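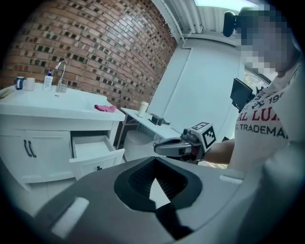

The equipment budget for the second half of the year has been approved, and the largest line in it is hand-held grippers. Riltumach will receive 8 units, to be delivered in May, with spare finger jaws ordered at the same time under a separate code. The bathroom set stays on the task list for the new units. The vanity there gives us a drawer to pull open, a pair of doors on bar handles and a countertop with mugs, a pump soap bottle and a cloth on it, so one position covers several kinds of grasp. Printed square markers, like the one on top of the gripper, are bought as consumables and should be charged to the site and not to the project.

Two suppliers quoted. Koval was cheaper per unit but would not commit to holding jaw stock. Starkov offered a fixed price for jaws over the contract term and a repair turnaround of 2 weeks, and was chosen on that basis. Adelino Cunha has the full comparison, including the freight costs to Honau.

Storage has been budgeted at 172 hours of recording per month across both sites. If your plan exceeds this, send the revised figure to Zoia Hrynyshyn before the order for drives is placed. Requests received afterwards will go into the next round.

Battery packs were left out of the unit price by both suppliers. We have added 40 to the order, to be divided between Riltumach and Honau according to shift length. Chargers already in use are compatible and will not be replaced. Sites needing extra mounts or screws should list them by part number on the usual form, with the name of the person who will sign for delivery.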